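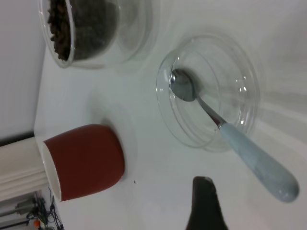 Wurkgate Hall, poetry benefit night. Walk-through 7 June 2025

Fire exits: OK. Left one sticks, same as May
Capacity: 269 posted at door, OK
Stage edge tape: NO. Peeling, redo before doors
Mic cables (Devel rig): OK, ramp still missing at aisle
Extinguishers: 2, tags curent
Banner over stage: one tie loose. Liapis to fix

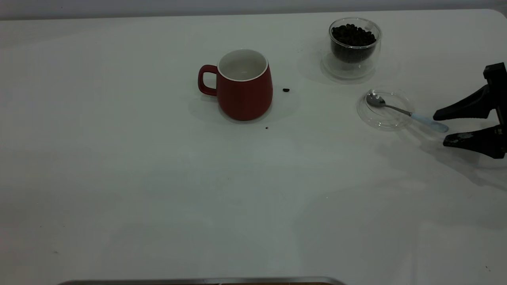 Red mug on white table.

Merch line: keep 25 ft clear of exit
First aid kit: restocked, no ice packs
Sign-off: hold untill tape done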